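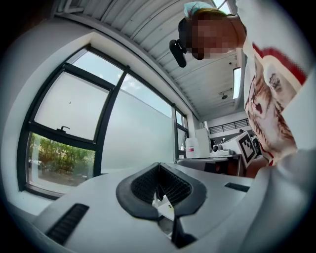

Tomico_bench says the pads are never the problem and I should be looking at my controller settings, but I'm not convinced, so I'm putting it to everybody else too.

V-shaped rubber fingertip pads on a hand-held gripper: worth it, or should I go back to flat ones?

I've been comparing two hand-held grippers for the last few weeks. One is a Trudgate with a white rounded shell and the black V pads, the other is an older Akgül with plain flat fingers. Same camera on both, same controller, same table. I do 10 picks of each object with one, then 10 with the other, and write it all down in a notebook that is getting pretty ugly.

The V pads are great on bottles and markers. Stuff just settles into the crease and stays put. But thin flat things (playing cards, a ruler, a washer) want to slide into the middle and twist, and then the log is no use to me. I also get a lot of bright window in the wide-angle view, and I can't tell if that's messing with my tracking or if it's a separate headache. Has anybody run both kinds of pad for long enough to pick one?

gripshift
Posted March 12, 2020

dokavum_fan

I ran V pads from December on and ended up keeping them. For the cards and the ruler, don't come in square. Tilt the tool so one wing touches first, then close slowly. It feels wrong for the first day and then you stop thinking about it. Washers I gave up on — they go in a tray with a raised edge now, and I pick them from the side.

On the window thing, I'd treat it as separate. Lock your exposure before you start a run. If it's on auto, the picture changes every time you swing toward the glass, and the tracker has to deal with that on top of everything else. Put your marker board where it isn't backlit and print it matte. I had a glossy one and wasted a whole afternoon on it.

Also, 10 picks is too few! Two bad ones and you'll think the pad is junk. I'd do a lot more on the thin stuff and fewer on the bottles, which you already know the answer to.

Tomico_bench

Still say controller. What's your closing force? Mine was way too high out of the box and everything twisted. Turn it down and try again before you buy anything.

plainfingers

flat ones. had the Dokavum with V pads, log file 1487 is me dropping the same ruler over and over. swapped to flat and never looked back. bottles are a bit worse but who cares

gripshift

Thanks, all. Force was set to 13, which is just whatever it came with, so I'll drop that first and leave the pads alone. Then the tilt trick. Exposure was on auto, yes. I'll post the ruler numbers when I have them.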